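Garage tips: putting the kart to sleep for the winter

November 21, 2025, by Venla Partanen

The last race of the season at Triltent is behind us and most of the karts are now standing in garages with mud on the floor pan. I was the same for many years. I pushed the kart in the corner, threw a blanket over it, and in spring I paid for that blanket with a new chain and two wheel bearings. These are the things I do now. My kart is a normal two-stroke with a rear axle of 40 mm, so if you have a four-stroke rental type, some points will be different for you.

Washing

I don't use the pressure washer on a kart any more. It pushes water into the bearings and there it stays until June. A bucket of warm water with dish soap, an old paint brush and a lot of rags are enough. Take off the side pods and the front bumper first, and the seat too if you have the patience. Under the seat you will find rubber, small stones and usually the 10 mm socket you were looking for in summer.

Dry everything with a towel and leave the kart one night in a warm room before you put any oil on it.

Fuel

Empty the tank completely. Mixed fuel becomes bad during the winter and leaves a brown glue in the carburetor. When the tank is empty, disconnect the fuel line at the carburetor and let the rest run in a glass jar. Old fuel goes to the waste station in a closed can with a label. Please do not pour it in the drain, and not behind the garage also.

The carburetor I take off, clean with carburetor spray, and put in a plastic bag with the gaskets. New diaphragms I buy in spring, they don't like to wait.

Engine

Remove the spark plug, pour one small spoon of two-stroke oil in the hole and turn the engine slowly by hand a few times. Put the plug back with fingers only. Then close the intake and the exhaust with a clean rag and tie on it something red, so you remember it. Kalevi Leinonen from our club forgot the rag one spring and he was not happy, so his rags now have a ribbon as long as an arm.

If the engine has more hours than you like, winter is the moment to send it for a rebuild. In March every engine shop is full.

Chain and sprockets

Take the chain off. Put it in a metal box with a little chain oil, close the lid, finished. Look at the teeth of the rear sprocket from the side. If they look like a shark fin, the sprocket is garbage, and a new chain on it will be garbage also after three practice days.

Tires

Good tires I wash, dry and wrap in the black plastic film which is sold for moving furniture. Let the air down to half and store them flat in a dark place, away from the freezer and the electric heater. Write with paint marker on each one which corner it was and how many sessions it has. I believed I would remember this. I did not.

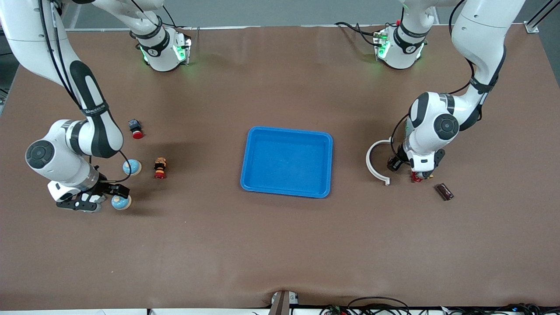

Very old tires are still good for rolling the kart in the garage, so keep one bad set for that and mount it now. Then your race rims can be cleaned and checked for cracks at the same time.

Brakes

Check the pads and write the thickness on a piece of tape on the brake housing. Brake fluid takes water from the air, so I change it in spring and not in autumn. Don't leave anything pressing on the pedal, not even a cardboard box. Wipe the disc with brake cleaner and keep the oil spray far away from it.

Bolts and small parts

I bought a box with many small drawers from Zallness, and every drawer has one kind of bolt only. Before that I had a coffee can. When you take out a bolt, put it back in its own hole with two turns if you can. Safety wire and lock nuts I throw away every time, they cost almost nothing.

Steering rod ends can be checked without taking them off: one person holds the wheel, the other one moves the steering. If you feel a click, change it.

Where to put it

The best place is a stand at the height of your hips, with the wheels free. If you have no stand, four pieces of thick wood under the frame are also fine. Cover it with an old cotton sheet. Plastic cover keeps the damp inside and the bare steel gets brown spots already before Christmas - I learned it on a frame I had just painted.

Battery for the starter: take it in the house, charge it, and charge it again every month. Helmet and suit come in the house also, the mice in my garage have already eaten one glove.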